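Search this site
Search Close

Hiltia Door-to-Door Rides: Progress Report to the Plasau Fund, January

The grant pays for a ride service between Trultow and the Plasau clinics for people who can't use the regular bus. We ran 379 trips this quarter, up 45 from the quarter before. Most were for dialysis, physical therapy and eye appointments.

Bookings close at 3 p.m. the day before travel. We tried same-day booking and dropped it when it left morning riders waiting at the curb.

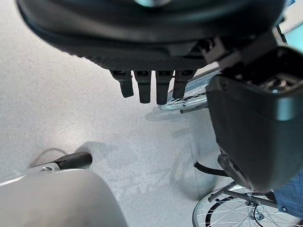

One rider wrote on the feedback card that the ride in was fine but the wait to go home ran past 40 minutes, and she would like a phone call when the van is late. We now call at the 15-minute mark.

The second van went to Değirmenci for a new lift motor and was off the road for nine days. The repair came in under the estimate and the balance has gone to fuel. Winter tires are on both vans.

Drivers finished the refresher on tie-downs and lap belts. Riders who travel in a manual wheelchair get 30 minutes blocked out for boarding and the trip, which has cut the number of late arrivals at the clinics.
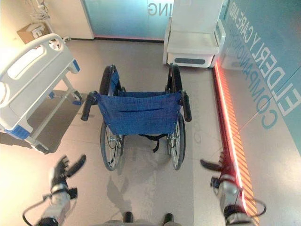

The clinic front desk asked whether we could add Sunday pickups for the dialysis patients. We can't do this on the present budget. A costed option will be in the next report.

Still open: the Trultow shelter lease, and a backup driver for early shifts.

Shares 4 | Comments 2

We use cookies to improve your visit. Accept | Settings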